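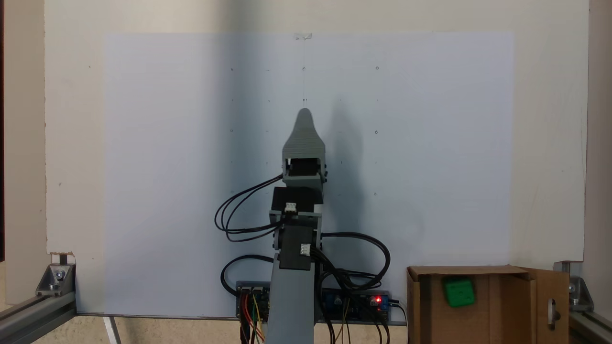

Jerky motion between waypoints — smoothing in the planner or in the servo loop?

gridhopper
Hi all! I've been rewriting the motion code for my little printed arm and I'm having way too much fun with it. The old version sent raw joint targets one after another and let the servos sort it out. The new one plans a cubic through the waypoints and streams setpoints at 60 Hz. Reaching is so much nicer now, but I still get a twitch at every waypoint, mostly in the wrist. The planner is Flisis, the servo driver is Zullik, and everything runs off one laptop. Has anyone been through this?

Zlatko Vidmar
Cubic gives you continuous velocity but the acceleration still jumps at the knots. Go to quintic and I bet most of the twitch disappears. It's maybe 20 more lines of code.

pidpat
I'd disagree with starting there. Hobby servos have their own position loop inside and they don't care about your pretty fifth-order curve. Log the timestamps on the serial bus first. I had the same twitch and it was the laptop sending three setpoints late and then all at once.

gridhopper
OK, so I logged it, and you're both kind of right?? Most packets go out on time, but every so often there's a gap of 28 ms and then a burst. I moved the sender into its own thread with a fixed clock, and the big twitches are gone (so satisfying!). A small one is left on fast moves, when the arm swings over toward the box. Slow moves are fine. I'm trying quintic next.
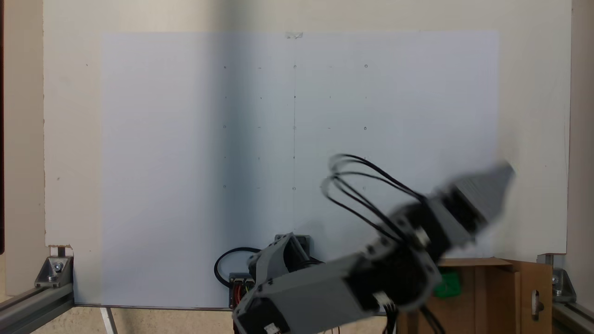

shehu_fan
Before you go quintic, check whether you're hitting the speed limit on a joint. If the planner asks for more than the servo can do, it lags and then catches up, and that feels just like a twitch. Shehu has a time-scaling pass that stretches the segment until every joint is under its limit. I'd steal that idea even if you stay with Flisis.

pidpat
+1 to limits. And set them lower than the data sheet says. The number in there is with no load.

Zlatko Vidmar
Fine, but time scaling on top of a cubic still leaves you with the acceleration steps. Do both. I don't see why this has to be a choice.

pidpat
It's a choice if you want to know which one fixed it. Change one thing, log, then change the next.

gridhopper
Love this thread. Doing the limits tonight and quintic over the weekend, with a log from each. I'll post the plots next to each other. Also, does anyone know if the Gokimow logger can record commanded and measured position on the same clock? Mine seem to be off by nearly 3 ms, and I can't tell if that's real.

shehu_fan
It can, but you have to turn on bus time in the config. The default is host time.

Contact the moderators | Copyright Gokimow Forums | Back to top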